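开放日走访记：Trirdale 共享厨房

Trirdale 在城东旧面粉厂的二楼，去年8月开业，一年办两次开放日。这次的开放日是2025年3月6日，下午一点开门，我到的时候门口已经有人在排队登记。登记只要留名字和邮箱，领一张纸质地图，背面印着当天的试做时间表。

从电梯出来左手边是公共休息区，右手边是主厨房。主厨房共有12个工位，每个工位配一台电磁灶、一个水槽和一段不锈钢台面。烤箱和速冻柜集中在最里面的墙边，要在预约系统里单独登记。刀具不外借，会员自己带，每人可以租一格带锁的抽屉。

带我们参观的是 Birgit Wegener，她负责会员和课程。她原来在一家面包工坊做了几年，后来觉得小作坊买设备太贵，又没有地方试新产品，就参与筹备了这个地方。她说会员里真正以餐饮为业的不到一半，其余是周末来做果酱、腊肠、发酵食品的普通人。有人只为了用那台压面机，一个月来一次，做完就走。

收费

月费888元，含20小时工位时间，超出部分按小时另算。年费是2792元，不含工位时间，只含冷藏格、干货架和课程折扣，适合用得少的人。单次体验要提前预约，价格随设备不同。我问能不能两个人合用一个会员，回答是可以带一位助手，助手不能单独进场。

另外要交一笔押金，退会时检查完抽屉和冷藏格再退。冷藏格里的东西必须贴标签，写名字和日期，过期的每周清一次。

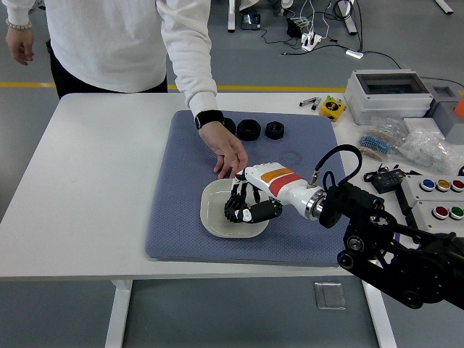 设备和试做

当天开放试做的有三项：压面、磨豆浆和低温慢煮。我报了压面。机器是 Gement 的台式型号，能换六种铜模，出面的速度比我想的慢，但面条表面粗糙，挂酱汁很好。老师要求粉和水拌到松散的颗粒状就停，不要揉成团，否则会卡住螺杆。我们那组有一位加水多了，只好拆开清理，花了不少时间。拆洗本身也算课程的一部分，正式会员第一次使用前必须当着工作人员的面拆装一遍。

磨豆浆那边用的是一台石磨，泡过的黄豆从上面一勺一勺加进去。豆渣有人当场要走，说回去烙饼。低温慢煮的台子人最多，煮的是鸡胸和胡萝卜，切好插上牙签给大家尝。鸡胸嫩，盐放得偏少。

休息区靠窗有一排架子，放着会员捐的菜谱，中文、德文、英文的都有，可以借走两周。我翻到一本讲腌菜的，书页上沾了不少酱油渍，旁边用铅笔改过盐的比例。

发酵间

发酵间在走廊尽头，面积不大，分成两格，一格恒温28度，给酸面团和甜酒酿用，另一格温度低一些，放泡菜和味噌。门上挂着记录本，进出的人要写时间和名字。Birgit 说最初两格是通的，味噌的气味会跑到面团那边，后来才加了隔断。

架子上有一批会员 Sydorenko 家的甜菜格瓦斯，可以试喝一小杯。味道酸而咸，有土腥气，同行的人大多喝了一口就放下，我喝完了。这一家在楼下市场也有摊位，周末卖酸黄瓜和黑面包，用的都是这里的烤箱。

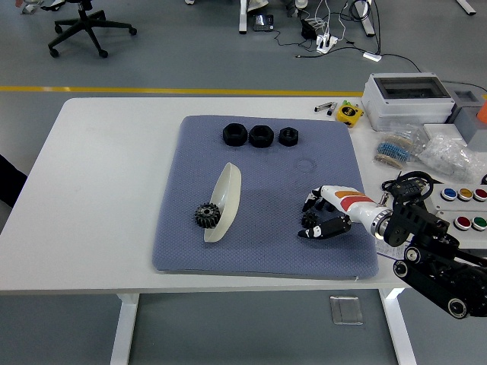 Trirdale 开放日，二楼，白色桌子一角

课程

课程由一个叫 Gulley 的小团队排，每期四次课，最近的一期是家庭制面，再往后是豆制品和香肠。香肠课要求参加者先上一次卫生课，没有证明不能报名。课上的原料包在学费里，做出来的东西可以带走，自己要准备保温袋。

我问有没有给孩子的课，目前没有，主要是灶台高度不合适。他们在考虑用休息区的桌子开不动火的班，做饭团和凉拌菜一类，时间未定。

几点实用信息

坐公交到旧面粉厂站下，从北门进，南门只走货。楼下停车位少，自行车可以推进院子。主厨房里要戴帽子、穿不露脚趾的鞋，帽子前台有一次性的。开放日当天办会员免第一个月的抽屉租金，我没有当场办，先约了一次单次体验，打算带自己的面粉再去试一次压面机。

四点半以后人少了很多，想多问几句的可以挑这个时间去。下一次开放日的日期会发在邮件里，登记时留了邮箱的都能收到。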